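Skip to content
Home Teams Workshops Join Contact

Call for Members: The Tidy-Up Team Needs People

Reading time: 6 minutes

The Braletero robotics club is looking for new members for its two-arm project, and for a few participants who have no interest in joining anything but would be willing to mess up a table for us on a regular schedule. Both are described further down. Please read as far as the one that applies to you.

The project is called Trnka. It was named by a founding member who has since graduated and never explained it. Trnka is a pair of robot arms that sort household objects into plastic storage bins. A reasonably awake four-year-old can do this in a minute or two. We have been at it for three semesters and we are entering it in the Dretavum Student Challenge in March.

Dretavum, if you haven't come across it, is a tabletop manipulation contest for student teams. Each team gets a pile of objects it has never seen, a fixed amount of time, and a set of judges standing closer than you would like. Points are given for objects in the correct bin. Points are taken away for objects on the floor. Last year we finished with 91 points out of a possible 200, which sounds poor until you hear that the team next to us spent its whole final run gripping the edge of its own table. We thought they looked very confident doing it.

What we're working on now

The short version is that one arm is fine and two arms are a marriage. Each can reach into a bin on its own. Put both to work over neighboring bins and they start having opinions about the space in between. Ji-hoon Noh, our software lead, has written a planner that decides which arm goes first. It is very polite. In early tests it was so polite that both arms waited for each other until somebody went to get dinner.

The planner has improved. We now want to get from "takes turns" to "works at the same time," and that takes more hands than we have. We train on teleoperated demonstrations, meaning a person drives the arms through the task many times over and the model learns from the recordings. It learns everything, including your bad habits. One former member had a tendency to give each object a little shake before letting go, and Trnka still does it.

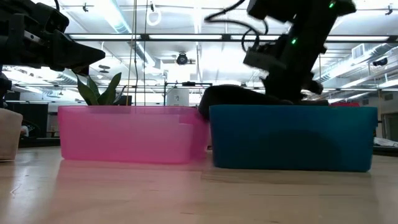 Both arms over the pink and blue bins. The plant is not to be sorted.

Most sessions go like this. Someone sets up the table, someone drives, someone writes down what happened, and the rest offer advice. We swap after each block, partly for fairness and partly for the driver's shoulders. After that there is usually an argument about whether an object that landed in the right bin by accident should count. (It does at Dretavum. It doesn't in our notes.)

Who we're looking for

Drivers, 3 places. You will operate the arms for data sessions. No robotics background needed. Patience is the main thing, followed by a willingness to do the same motion again and care about it as much as you did the first time. People who knit, play an instrument or have worked a cash register tend to pick it up fast. Competitive gamers also do well once they accept that the arms can't be hurried.

One perception person. You have trained a vision model before, or taken a course in which you were supposed to. You will be working on object recognition and bin detection, with a special interest in anything see-through. Our current model treats translucent plastic as a rumor.

One mechanical person. You can use a torque wrench, you label your bags of screws, and you don't mind being called over because something "sounds different." You will look after the grippers, the mounts and the cabling. Spare fingertips are printed in-house, and the file names are a disgrace that you would be free to fix.

One person who writes things down. We mean this seriously. The competition asks for a technical report, and ours last year was put together overnight by people who disagreed about what we had built. If you like turning other people's half sentences into whole ones, we would treat you extremely well.

You can be in any department and any year. We have had a music major and somebody from hotel management, and both outlasted several engineers. Graduate students are welcome as long as they understand that they won't be in charge.

Participants who don't want to join

We also need 8 people for what we call mess sessions. You come in, we give you a box of ordinary objects, and you put them on the table however you like. The arms attempt to clean up. You then do it again in some other way. Each session lasts an hour.

The reason for bringing in outsiders is that our own messes have become suspiciously neat. After three semesters we all place a mug with the handle facing the gripper without noticing, and the model has come to depend on our kindness. We would like people who owe it nothing.

You may bring up to five objects of your own, provided they are clean, unbreakable, smaller than a grapefruit and not alive. Please don't bring anything you love. The arms are gentle as a rule, but we can't promise anything about the rule.

Participants get a meal voucher for each session, plus a Plirkitz, our club's enamel pin of a small creature with grippers for hands. Members have to earn theirs by finishing a season, and some of them feel strongly about this.

What it takes

Members come to two evening sessions a week, starting at 6:30, and to one planning meeting that is supposed to be short. In the weeks before the competition we add sessions, and we'd like you to know that now instead of finding out by group chat. If you have a heavy exam period coming, tell us early and we will plan around it. Disappearing is also a way of telling us, but a slower one.

There is no pay for members. The club covers competition travel, shared rooms and entry fees. Course credit is possible through the independent project option if your department signs off, and Ah-rin Ha, the team captain, has the form and a fair amount of experience in getting it signed.

Everyone does the safety session before touching the controls. It covers the emergency stops, where to stand, where not to stand, and tying back long hair. We also ask that you don't wear lanyards or dangling sleeves near the table. You will be asked to hit the stop button on your first day, just to get over the feeling that you are being rude.

What you get out of it

You'll get time on real hardware, which is harder to come by in coursework than the brochures suggest. You'll learn how to collect data that other people can use. You'll be able to say "bimanual manipulation" in an interview and then have to explain that it involved a lot of sponges. Several past members have gone on to robotics labs and a couple to jobs in warehouse automation, where we hear the objects are bigger but the arguments are the same.

You also get a key card and a shelf. The shelves are small.

How to apply

For member places, send a message to the club desk with your name, your year, the role you want and a paragraph about something you had to do many times before it worked. It doesn't need to be technical. Last round's best answer was about folding dumplings. A résumé is fine if you have one handy, but Ah-rin reads the paragraph first and Ji-hoon has admitted to reading only the paragraph.

We'll invite people in for a trial session, which is a normal work evening with you in it. You will drive the arms for a while, watch somebody else drive them, and help clear the table by hand at the end. There is no coding test. Perception applicants will be shown some of our failures and asked what they would try next, and we may well write down the answer.

For mess sessions, just say which evenings you are free and whether you are left-handed. We are short on left-handed messes.

Applications stay open until the places are filled. We answer everybody, usually within a week, a bit longer if something on the table has come loose. If you'd like to look before you write, the door is open during evening sessions and you are welcome to stand behind the yellow line and watch. Ask for Ah-rin or Ji-hoon. If both arms are moving, please wait until they've stopped before you ask.

We use cookies to remember your preferences. Accept Decline Manage settings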